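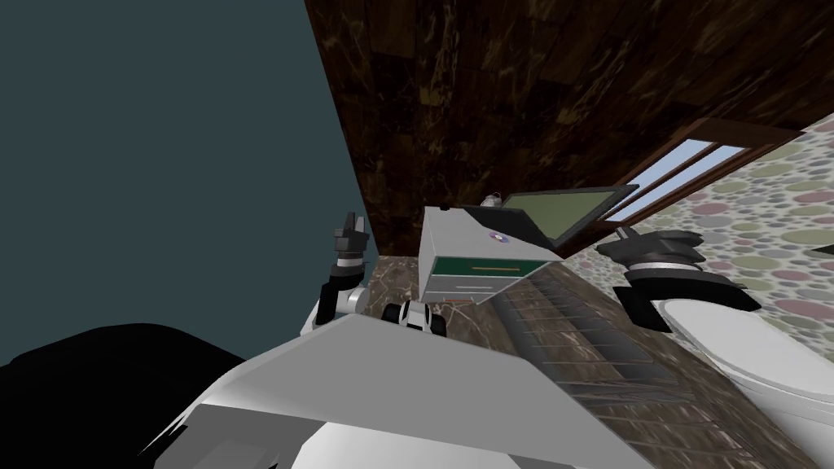 **Sternow Lane Residents' Association — minutes, October meeting**

Meeting opened at 7 pm. Minutes of the last meeting accepted with one correction: the hall hire refund was $37.

**Stormwater drain**
Council has replied. The blocked section behind Loso Court will be cleared before summer. Residents asked that the neighbouring grates be done too. Secretary to write again.

**Fence quotes**
Two received. Igwe quoted $700 for the full run, Vollov $400 for the lower half only. Moved that we accept Igwe — carried, two against.

**Street parking**
Long discussion, no motion. Several members want permits and others don't want to pay for them. Held over.

**Other business**
Spare hall key still missing. Green bins to be put out on the eastern side until the roadworks finish.

Next meeting in November, same time. Closed 8.20 pm.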